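Home Walks Archive About Contact

Stelton to Clukari on foot, part one

Sep 2, 2018

2 min read

I finally walked the old rail path from Stelton to Clukari. I had been putting it off since spring, first for my knee and then for the heat. The county office lists it as an easy route. Most of it is, apart from the climb out of Lenunel, where the trail tops out at 2,255 feet.

I left the car in the gravel lot behind the Stelton library and took the 182 bus back at the end. The bus runs every two hours on weekends, so check the times before you go. I missed one and sat on a curb eating crackers.

The first stretch follows the creek. It was low, and the stepping stones were easy. There is a new footbridge past the second farm gate, and the old detour through the cornfield is closed. My paper map still shows the detour. If yours does too, ignore it and stay left.

Lenunel has one store and it shuts at noon. I bought a sandwich, two peaches and a bottle of water. The tap by the church works again, so I could have saved the money on the water.

From there the path goes up through pines. The signs are fine until the fork at the old quarry road, where the post has fallen over and the arrow points at the ground. Take the right fork. I took the left one and lost most of an hour in somebody's logging area before I turned around.

Shoes: I wore the low Rastogi pair I bought last year. They were good on the flat and bad on the loose rock coming down. My toes were sore for days. I will go back to boots for the next one.

The last part into Clukari is paved and a little dull, but there is shade and a bench at each end. I plan to do the second half in October, when the leaves turn and the bugs are gone.

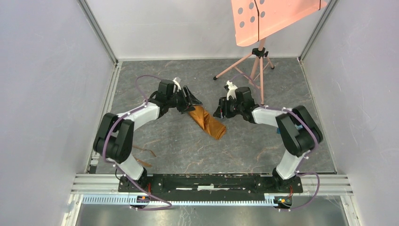 What I carried

One small pack, water, a rain jacket I never took out, bandages, the map, and a phone charger. I forgot sunscreen and paid for it.

Sign up for the newsletter to get new posts by email. This site uses cookies. Accept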